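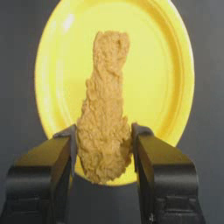

CUDSIDE, January

The open afternoon at Ideck was billed as a look at "good practice in robotic food handling," a phrase I have learned to distrust. I have sat through enough of these visits to know that good practice can mean a written procedure with names against it, or a laminated sheet by the door. Ideck has both, and I spent most of my time there trying to work out which one the staff follow.

Halldóra Kirkegaard, who runs the test benches, started us off with the house rules. The document is 90 pages long. We were given the 6-page version. It asks for a fixed layout before every run, a named operator, a written stop condition and a record of every attempt, including the bad ones. I have no quarrel with any of that. My quarrel is with the word "attempt," which the short version never defines. If the fingers close on a drumstick, lift it and set it down crooked, has the rule been met? Kirkegaard said the long version covers it. I asked to see the page and was told it was being revised.

The task itself is plain enough: one piece of breaded chicken, one yellow plate, two black fingers. Breading is a fair choice for a grip test on paper, being lumpy and uneven. But a rule written around a single piece on a bare round plate says little about a tray of them, or a piece wedged under another. Tin-yau Yen, visiting from Hendricks like a few others in our group, put this to the staff more politely than I would have. The answer was that harder layouts come in at a later stage. No date was offered. 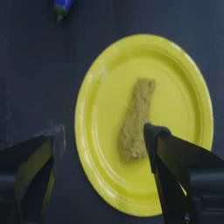
Breaded piece on the yellow plate, with the gripper fingers open.

The part of the short version I liked least is the section on clearing the work surface. It says the area "should be free of items not required for the task." Required by whom? A small blue and green thing was sitting on the table beyond the plate, and two of us asked about the wording. Domenica Bühler, who wrote the section, said that other items are allowed if they are listed on the run sheet. Fine, but then the rule should say so. "Should" is a weak word in a standard anyway. An auditor can do nothing with it.

The same goes for the condition of the plate. The rule calls for "clean and undamaged" dishware and gives no limit for scuffs. The plate has a few small pale ones on its rim, and I could not tell you whether it passes. Neither could Bühler, though she took a note.

Then the figures. A slide gave 1,454 logged attempts, of which 196 were stopped by the operator. I asked how many of those stops came under the written condition and how many were somebody getting nervous. The log has no field for that. Leena Niskanen, also in our group, thought it the most useful question of the afternoon, and I would like to see the field added before anybody quotes the total again.

To be fair to Ideck, they showed us the log at all. At Urker last year we got a video and a sandwich. Kirkegaard has promised the full document once the revision is done, and Wanda Adamczyk is holding our comments until 4 p.m. on the last day of the month. Send her yours, with page numbers from the short version.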